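Getting to Unura by Ferry: Frequently Asked Questions

Last updated: 20th March

14 shares | 9 comments

Answers to the things people ask us about the Vorport to Unura crossing, including several they ask while the boat is leaving.
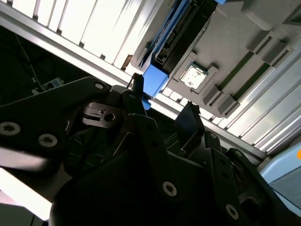
One reader wrote in to say that the old version of this page had made her miss the boat, as it gave the winter times in the summer section and the summer times nowhere at all. She would also like it known that the vending machine at Vorport kept her dollar. We've fixed the first problem. The second belongs to the vending machine.

Where does the ferry leave from?

From Vorport, at the end of Stolier Street, past the bait shop. There are two docks. The big handsome one with the flags is for private boats, and standing on it with your suitcase will get you a lot of friendly waves and no ride. You want the small one behind the parking lot. Look for the bench.

Which boat is it?

The regular boat is the Tosh. She carries 121 passengers, a handful of bikes and whatever the island grocery ordered. When the Tosh is in for maintenance a smaller boat fills in, and the small one takes no bikes. Maintenance is usually done in October and takes a week, or two weeks, depending on who you ask and when you ask them.

Can I bring my car?

No. It's a passenger ferry and always has been. Every summer someone drives down the ramp to check.

So where do I leave the car?

In the lot at Vorport, which is 6 dollars a day. Pay at the box by the gate and put the slip on the dashboard, face up. A slip that is face down counts as no slip, and arguing that anyone could have turned it over will not help you (your door was locked). The lot fills by mid-morning on summer weekends. There is street parking uphill, and it's free. It's also a long way uphill, a fact that feels unimportant in the morning.

Do I need a reservation?

From Labor Day to Memorial Day, no. In summer you can reserve a seat on the two morning boats going out and the last boat coming back. The midday boats are first come, first served. A reservation holds until ten minutes before departure and then goes to whoever is standing there looking hopeful.

How long is the crossing?

Fifty minutes in decent weather. In bad weather it's longer, and it will feel longer than that. The schedule says forty-five. The schedule was written by an optimist and we've all grown fond of it.

Will I get seasick?

Maybe. The first half is sheltered by the headland and quite calm, so a lot of people decide they are natural sailors and go buy a hot dog. Then the boat clears the point. If you're at all prone to it, sit outside toward the back, look at the horizon and save the hot dog for the island. Take your pill before you board. Taking one once you feel ill is mostly a gesture.

Can I bring my dog?

Yes, on a leash, on the outside deck or in the rear cabin. Dogs ride free. Cats should be in a carrier, and will let everyone know how they feel about it. There was once a question about a goat. The answer was also the rear cabin.

How much luggage can I bring?

Two bags you can carry yourself, down a ramp, in one trip. At low tide that ramp is steep. Coolers count as bags. Strollers don't. If you're moving to the island or furnishing a house, you need the freight boat, which goes on Tuesdays and has its own rules, its own phone number and very little patience.

What happens if the ferry is canceled?

A notice goes up at the dock and on the ticket office voicemail by six in the morning for the early boats. Afternoon cancellations are called as they come, and fog can come on fast. Your ticket is good for the next boat with room, or you can have your money back. We can't refund your hotel, your wedding cake or your nonrefundable kayak lesson. If you have a flight to catch, leave the island the day before. People hate this advice and then send us emails agreeing with it.

I missed the last boat. Now what?

If you're in Vorport, there are two motels and a diner that stays open late. If you're on Unura, there is one inn, and you should call it before it gets dark. Sleeping on the beach isn't allowed. The waiting room at the island dock is locked after the last sailing, though the porch has a roof and a soda machine that works better than ours.

You could also try a water taxi. They exist, they're licensed, and they charge what you would expect from someone who knows you missed the last boat.

Is there anything to do once I get there?

There's a beach on the near side that's good for kids, and one on the far side that's good for wind. There's a path around most of the island that takes half a day if you stop for lunch. There is a small museum with odd hours and a very good room about ice cutting. Almost 1,000 people live there year-round, so please remember that the nice little garden with the bench in it may be someone's yard.

Can I rent a bike?

Yes, up the hill from the dock in summer. Get there soon after the boat lands. The bikes with working gears go first, and the island is a good deal less flat than it looks from the water.

Is there a grocery store?

One. It has most things, at island prices. Bring your own coffee if you're particular. The bread comes over on the second boat, so a visit to the bread shelf before lunch is an act of faith.

Is there cell service?

On the dock, and on the hill by the water tower. In between, it depends on your carrier and on something to do with the trees. Download your ticket before you get on the boat. The crew has heard about the trees.

Do you take cash?

The ticket office takes cash and cards. The boat takes cash only, and would rather not see a hundred. The parking box takes cards, except when it's raining sideways.

Is the boat accessible?

The Tosh has a level boarding door and an accessible restroom on the main deck. The ramps are the hard part, at low tide especially. Call the office the day before and they'll tell you which sailing has the gentlest slope, and someone will help you aboard. The fill-in boat has a step at the door and no accessible restroom, so please ask which boat is running.

Why does the horn go off so early?

It's required when the boat backs out. If you've rented the pretty house right above the dock, the one with the surprisingly low rate, you now know something about the rate.

My question isn't here.

Call the ticket office after the first boat has gone and before the second one starts boarding. If you left something on board, check the wooden box inside the office door first. Please take only your own sunglasses.

Share this page | 9 comments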